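4.2 Handling belts and other long, thin parts

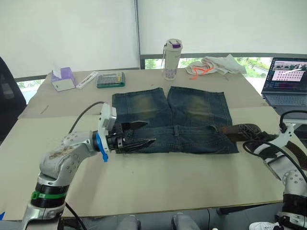 Figure 4. Two-arm work on a belted pair of jeans at the Paewai bench.

Clothes turned out to be a lovely test for a shared workshop, as every member owns some and can bring in something new to try. Jeans with the belt left in were by far our favourite. Denim is stiff enough to keep a fold once it has one, while a belt bends easily in one direction and hardly at all in the other, so the two arms have to deal with both kinds of behaviour in a single job.

In Figure 4 the left gripper has closed on denim and leather together at one end of the waistband, and the right gripper holds the far end of the belt. We call this the split hold. It keeps the belt stretched between the jeans and the right arm, and a small change in the distance between the grippers shows up at once as a change in pull. Lợi Tô first tried it in May, on the older Temora control code, and we were delighted by how little had to be rewritten for the present build – mostly the limits on how fast the arms may move apart.

The bench covering matters more than we had expected. Bare tabletop let heavy cloth slide whenever one arm pulled harder than the other. A large sheet of cardboard gave enough grip, costs next to nothing and can be swapped in a minute when it gets marked. We tried 12 coverings before settling on it, among them a rubber mat that gripped so well the cloth rucked up under the fingers.

Our log for this part of the work holds 3,135 attempts, of which 1,001 used the split hold. Each attempt takes roughly 4 minutes including the reset, which is still done by hand. Thick leather remains the hardest case, and we are now cutting softer finger pads to see if they help. The pad drawings and the arm settings are kept with the rest of the Distus files, and we would love to hear from other workshops that try them.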